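Chairs along the wall: notes on the back room layout

The back room has one long white wall and, until May, nothing useful against it. The table stood in the middle with chairs on all sides, and anyone who wanted to reach the shelving at the far end had to turn sideways and apologize to whoever was sitting down. I measured the gap behind an occupied chair at 59 cm. A person carrying a box needs more than that.

The new arrangement is simple. The table stays where it was, lengthwise. The chairs on the wall side go back against the wall, facing the table, and get pulled forward only when someone needs to write. The opposite side is kept clear for walking. I asked for 900 mm there as a minimum and marked it on the floor with masking tape, which Els Claeys removed on Thursday and I put back.

Chairs

The chairs don't match. Most of what we use along the wall is gray upholstery on black legs, bought second-hand from Dalley when they closed their upstairs office. The cream one came from Lucía Robles. It has metal legs and a light cushion that will show every mark, so I put it at the near end, where people tend to drop a coat on it and sit somewhere else. The gray ones are more comfortable for anything over half an hour. The seat height differs between the two types by 2 cm. At the table you notice this for the first minute and then you don't.

I considered replacing the lot with stacking chairs. The quote from Goicoechea came to 161 per chair before delivery, and stacking chairs need somewhere to be stacked. The wall does the same job.

Protecting the wall

A chair pushed back against white paint leaves a mark at the height of the backrest. The usual answers are a rail, a strip of clear film, or stops on the floor behind the rear legs. I went with stops. They are rubber, self-adhesive, and cheap enough to waste a few on bad placement. Two came unstuck in the first week. Cleaning the floor with alcohol before sticking them down fixed that, as the instructions said it would. Nicanor Nieto still thinks a rail would look better. It would also need drilling, and I'm not sure what runs behind that wall.

The table

The surface is white and shows rings. I don't like coasters because they migrate to other rooms. A small sheet of paper under a cup works as well and goes in the recycling afterward. There is a pad of offcuts on the shelving for this.

Books are allowed on the table if someone is using them that day. In practice they form a stack and stay. Aitana Quintana suggested a shelf by the door for books in transit, and I have a bracket left over from the Ekley job that might take one. It needs a second bracket of the same pattern, and so far I haven't found one.

Still to do: the stops for the last chair, felt pads for the cream one, and a decision about the office chair at the shelving end, which rolls. 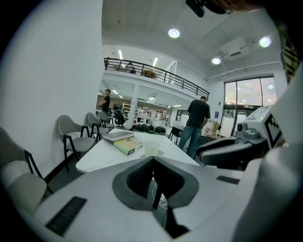 The table and the wall-side chairs, looking down the room.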